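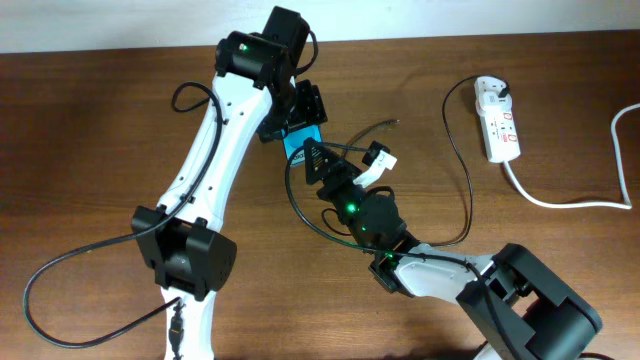 Home Stories Make & Do Animals Ask Us Grown-Ups

Search Type a word Go

Why Does a Wooden Table Have Stripes?

April 17, 2026
By Ottavio Fiore

Put your nose right down close to a wooden table, as close as you can without bumping it, and have a good long look. (If somebody asks what you're doing, tell them you're reading.) You'll find lines. Some go along nice and straight, some wander off and bend like a lazy river, and a few might curl around a dark spot and carry on again as if nothing had happened. Grown-ups call these lines the grain, and they were made by a tree, long before anyone thought of eating supper on it!

I have a soft spot for grain, I'll admit. When I was small my grandmother had a big table in her kitchen in Muvthorpe, and there was a place in the wood beside my plate that looked exactly like a duck. I said good morning to that duck every day of every summer, and I still think about it when I sit down to a boiled egg.

Where the lines come from

A tree grows upward, which you knew already, but it also grows outward, getting a little fatter all the time. Just under the bark there is a very thin layer, thinner than a slice of cheese, and that layer is busy making new wood. In many parts of the world it works fast in the spring, when there is plenty of rain and the days are getting longer. Spring wood is often paler and softer. Later in the summer the tree slows down and makes wood that is darker and more tightly packed. Then winter comes and the tree has a rest.

So each year leaves a pale band and a dark band, wrapped all the way around the trunk like a sweater. Next year the tree pulls on another sweater over the top of the last one, and it never takes any of them off. If you look at a stump, you can see them as rings. A stump with 12 rings most likely belonged to a tree that was 12 years old, and that is still quite a young tree.

But a table has lines, and a stump has circles. How can that be?

Think about a carrot. Cut it straight across and you get a round slice with a ring in it. Cut it from top to bottom and you get a long piece with stripes running down it. It's the same carrot both times, and you've only opened it in a different direction. A board is usually a tree cut the long way, so the rings turn into stripes. If the saw passes near the outside of the trunk, the stripes can make tall pointed shapes, a bit like church windows or a stack of upside-down Vs.

And the duck?

The duck was a knot. A knot is the place where a branch began, deep inside the trunk. As the trunk got fatter, it grew around the bottom of the branch, and the lines in the wood had to bend to get past it. Run your finger along the lines beside a knot and you can feel how they lean around it.

Why is some wood red?

Wood comes in all sorts of colors. Maple is often creamy, walnut is a deep chocolate brown, and cherry starts out rather pink and turns a lovely reddish brown as the years go by. Light and air do that, very slowly. People also rub stain into wood to change its color, so a reddish table might be a reddish kind of tree or it might be a pale kind of tree wearing a coat of stain. It can be very hard to tell just by looking, even for people who make furniture all day long.

Try it yourself: a grain rubbing

You will need a sheet of thin paper, a crayon with its wrapper peeled off, and a piece of rough, unpainted wood. An old fence board is splendid. Smooth, shiny tables don't work very well, I'm sorry to say, and whoever owns the table may not be pleased with you either.

Lay the paper flat on the wood and ask a friend to hold it still. Turn the crayon on its side and rub gently, back and forth, all over. The lines should start to creep up through the paper, the strong ones first. Try 2 different boards and put the rubbings next to each other. Are the lines close together or far apart? Is there a knot? Does it look like anyone you know?

If you find a duck, please give it my regards. In May we'll be looking at bark, and why some trees peel like a sunburned nose.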